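Review: Istero hand-held gripper pair for collecting demonstrations
By Maj-Britt Haugland
Posted 1/11/21

We bought the Istero pair to record table-setting examples for a policy we train in-house. Before that we drove the arm by remote control, which was slow and wore people out. With the Istero you hold one gripper in each hand and do the task yourself, and each unit records its own view.

Setup took me 15 minutes, most of it spent on the cables. The software found both units on the first try.

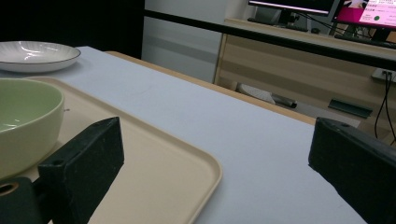 Recording starts with a squeeze of both handles and stops the same way. Our episodes run short, and I lost only 3 in the first week, all from letting go too early. The files open without conversion in Bestia, the labeling program we already use.

Wide objects are where I had doubts. The older Rengifo grippers we tried did not open far enough for most of our dishes, so we ended up recording with cups. On the Istero the opening is generous. You can put one finger over the inside of a bowl and keep the other outside, with the rim between them, and still have a good gap to work in. Both fingers stay in view while you do it, and that helps when you check the approach later.
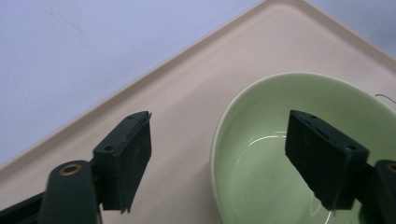
Weight is my main complaint. Serpil Tokgöz did most of our recording and wanted a break after every 8 episodes. Her later takes in a set were noticeably shakier, and we dropped some of them from training. A wrist strap would help. The manual mentions one, but it is sold separately.

Glossy dishes are the other thing to plan for. Glaze throws back a bright arc when the light comes from above, as it does inside the green bowl, and our first model trained on such clips reached for the highlight a few times. We now vary the lamps between sets.

The wrist views also take in a lot of the room. Ours have desk monitors in them, so we crop before training.

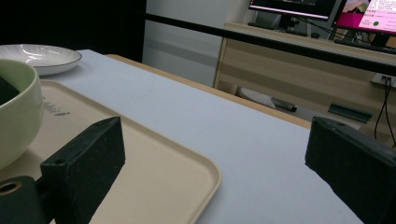
Verdict

Good opening, simple files, too heavy for long days. The cables get in the way when both hands work close together, and I would pay more for a wireless version. Orham makes a lighter pair, but it had no two-handed mode when we were shopping. We have ordered 2 more sets of the Istero for December.

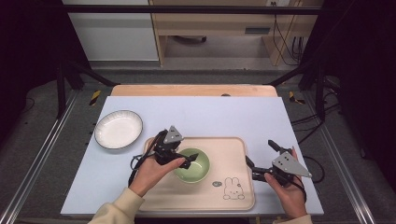 Both grippers in use, left one over the bowl.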